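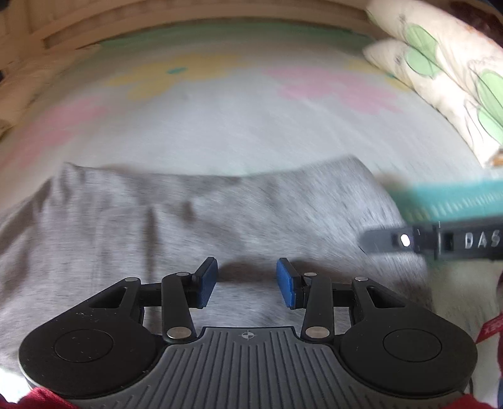 Breaking a lease in month 4, anyone done this?

skusa_mike
Posted 8 March 2022
So I signed for a one bedroom in November and now my job wants me two states over by the end of the month. The lease has a buyout clause but it's worded so badly I've read it maybe ten times and still don't get it. Something like "tenant forfeits deposit plus applicable fees." What fees?? My deposit was $400. I'd happily lose that and walk away if that's all it is.

tamer_k
Ask them for the number in writing before you give notice. I did it the other way around a few years back and ended up paying for a month I didn't live there, plus an $80 "admin fee" and a cleaning charge of $110. I cleaned that place for two days!

hoangs_porch
I'd skip the buyout and find someone to take it over. My cousin Lợi Hà did that with her place on Pritano Street and she was out nothing but a credit check.

skusa_mike
Is that the same as subletting? My lease says no subletting, in bold.

hoangs_porch
No, it's an assignment. New person signs, you're off it. Different thing.

tamer_k
Not always off it, though. Some landlords keep the first tenant on the hook if the new one stops paying. You want a release with a signature on it.

hoangs_porch
Fine, but most of them won't chase you. They just want rent coming in.

tamer_k
"Most of them" isn't much comfort when you're the one getting the letter - get the release.

somari_jean
Agree with Tamer on the release, but call first and be nice. Half these office managers can waive stuff if they like you. Also check if your job pays for moving, mine covered the lease break and I almost didn't ask.

skusa_mike
Didn't even think of asking work. Emailing HR tonight and I'll call the office in the morning.

hoangs_porch
Let us know what they quote you. I still say list it.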